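Moka Stock Guide, section 2: Entering your shelves and your first items

Please finish section 1 (account and language) before you start this part. You need the main password and a printed or saved list of your goods. 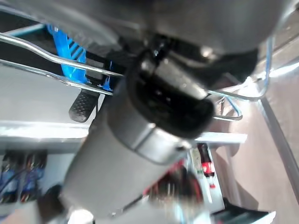

*Written by Gaétan Bélanger -- last changed September 15, 2019*

## Making the shelves

1. Open **Shop > Places** and press **Add place**.
2. Give the place a short name, for example "Drinks left". The name goes on every label, so long names will be printed very small.
3. Choose how many levels the place has. Moka calls the top level A, the next one B, and so on downward.
4. Press **Save**. The place gets a gray dot until it has at least one item.

**Note:** You can rename a place later, but the labels you already printed will keep the old name.

## Bringing in the item list

5. Save your list as a CSV file. The first row must have the words `code`, `name`, `price` and `place`.
6. Go to **Items > Bring in** and choose the file.
7. Look at the preview. Rows in red have a code which is already used.
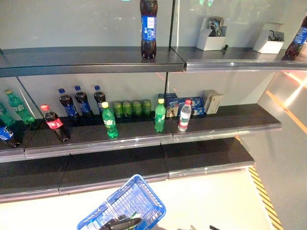
8. Correct the red rows in your file and load it again. Moka does not save anything before you press **Accept**, so you may repeat this as many times as you want.

**Caution:** One file can hold 2,053 rows at most. If your list is longer, divide it in two files and load them one after the other. Do not open Moka on a second computer during the loading -- the prices may be mixed.

## Printing price labels

9. Connect the label printer and choose **Nistine narrow** in the paper menu.
10. Print one test label and put it in the price strip. If the text is too low, change **Top margin** by one step and print again.
11. When the test is good, select the place and press **Print all**. A roll gives some 151 labels in this size.
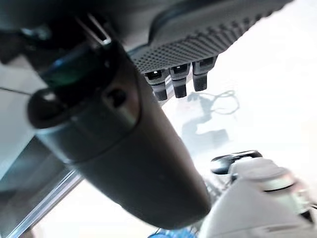

Xuân Chu writes that in the Zornirbridge shop the test label was correct but the full print moved down a little with each label, and that choosing **Gap sensor: on** before step 11 stopped it. The setting is under **Printer > More**, and it must be chosen again after each change of roll.

12. Keep the CSV file in a safe folder. You will need it for section 3, price changes.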